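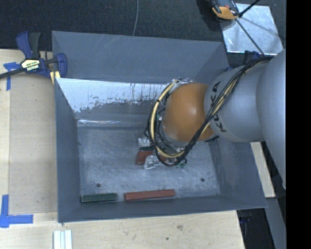 Gray metal bin on the wooden work surface. Floor of the bin with scratches.

Home | Checklists | Contact

Bin check, Cernoddale workshop
Date: 27/11/2023
Checked by: Xinyi Mao
Bin no. 1579

1. Rim, all sides. OK. I passed the hand with glove on, no sharp places.
2. Corners. OK, but the two at the back need a better cleaning.
3. Floor of bin. Many fine scratches and scuffed finish. I find no deep one. Accepted, please look again in 30 days.
4. Bin stands flat. OK. I pushed each corner and it did not rock.
5. Wooden surface under the bin. OK. Please do not drag the bin on it, lift it with 2 persons.
6. Dark floor covering behind. One edge was coming up a little, I pressed it back. To be glued.
7. Label with bin number. Hard to read. New label asked from Quintela in September, still not arrived.
8. Load. Not checked, the scale is at Kindoritz for repair.

Comment from Corina Grecu: For point 3, I agree to keep the bin in use. If a scratch can be felt with the nail, write it on the sheet and tell me the same day. Point 6 is open until the glue is dry and I have seen it.

Result: passed, with 3 points to follow (3, 6, 7). Point 8 at next check.

This site uses cookies. Accept | Settings
© Flitine. Back to top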